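Section 3: Before You Order – Budgeting for a Stoltside Tabletop Cell

Read this section before signing anything. It takes less time than a return authorization, and the form is shorter.

3.1 Set your starting figure

1. Write down the price of the base kit: $3,587 for one arm, one gripper and one wrist camera.
2. Add a second set of finger pads. Pads are consumables, whatever the person approving your budget would prefer to believe.
3. Add tableware. Buy the plates and chopsticks your customers will really use, glare and all. A gripper that has only practiced on plain white plastic has led a sheltered life.

Note: Put tableware on its own budget line. Hemi Ruddock, who ran our Porkemden pilot, filed it under "miscellaneous" and spent April explaining himself.
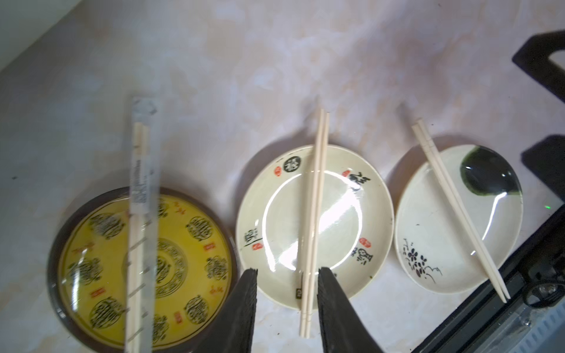 4. Allow 6 spare place settings per arm. If you have none left over at the end of the first quarter, order more and say nothing.
5. Add 30 hours of staff time for set-up and teaching. Your staff are not free, even if the spreadsheet has a zero next to them.

3.2 Check the counter

1. Measure the clear depth of the work surface. The cell needs 90 cm. It will not accept 88 and a positive attitude.
2. Test for reflections with the room lights on. Glossy glazes confuse the camera, and a matte lamp shade is the cheapest upgrade in the catalog.
3. Decide whether chopsticks will be handled wrapped or bare. Each needs its own teaching session, so budget for both if you can't get a straight answer from the kitchen.

CAUTION: Do not order the arm before the counter is confirmed. Restocking fees apply, and Naledi Ngcobo in Returns has heard your story already.

3.3 Get approval

Send the completed worksheet to your Stoltside planner by 21st October for delivery in the new year. Quotes hold for 90 days – after that, start again at step 1.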